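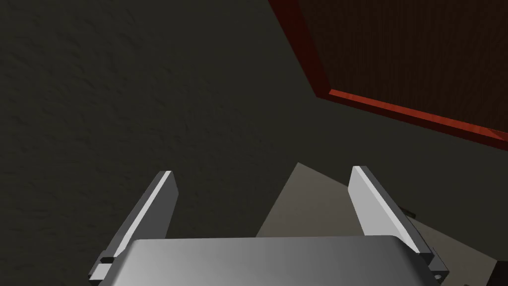
# Unit 4: What a wrist view gives your policy, and what it doesn't

Handout by Radwa Ouazzani, updated 01/08/2022. Read before the lab. Bring objections.

Most papers you will be handed this term report a success rate and one nice rollout. I would like you to start from the observations instead. A policy trained on wrist images sees mostly its own gripper. The fingers and the palm stay in nearly the same pixels from step to step, and the part that changes is squeezed in around them. In the render at the top, the fingers are open with nothing between them, and a good share of the bottom edge is palm housing. Ask yourself what a network could learn from that about where to go next.

## 4.1 Is the state in the image?

The usual claim is that a wrist camera "sees what the hand sees." Fine, but control needs a state, and one image may not hold it. Look at a wooden surface directly behind the finger with no edge or corner in view. How far away is it? Texture gives you a weak cue at best, and a renderer that stretches its textures can make the cue wrong.

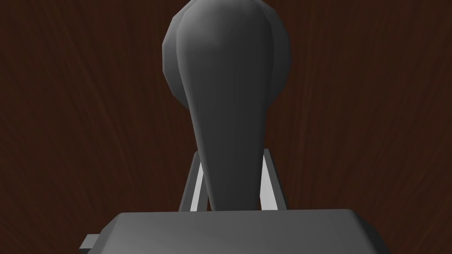
*Fig. 4.2. Simulated view, gripper parts over wood grain. No graspable object in view.*

Two things to try in Ullia, our simulator for this course:

1. Move the arm straight down in small steps and save the image at each one. Plot the mean pixel change against height. Mask out the gripper and plot it again.
2. Feed the same images to the Fawzy depth head. Write down its confidence next to its error. In March the two had very little to do with each other, and I have seen no reason to think that has changed.

If the depth head does well, check whether your test views came from the same rollouts as your training views. They usually did.

## 4.2 Background as a shortcut

With the wrist tilted up, the camera picks up walls and windows. Those are handy landmarks, and the policy will happily use them – then you move the table and it fails. People call this "scene understanding" right up to the moment it breaks. 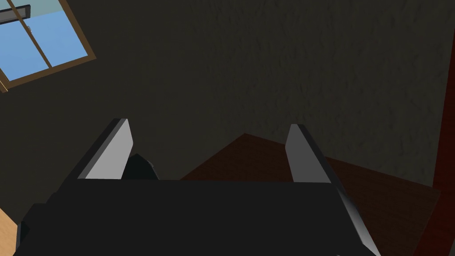 *Fig. 4.3. Open fingers against the wall, window at upper left.*

The Gromunthorpe baseline was trained on 4000 episodes in 13 rooms. That sounds like plenty until you divide, and nothing in the write-up says how the episodes were split among the rooms. Hold out whole rooms when you evaluate. Holding out random episodes tells you very little here.

## 4.3 For the lab

Work in groups of 2. Train the small Ellusine policy three ways:

- wrist view only
- wrist view plus joint angles
- joint angles only

Don't skip the last one. If it comes close to the others, your task has fixed object positions and the camera is decoration. Report all three with the seeds, including the bad seeds.

Planner logs go in the same folder as the images. Name the files by step number, please – last time I got timestamps from three different clocks.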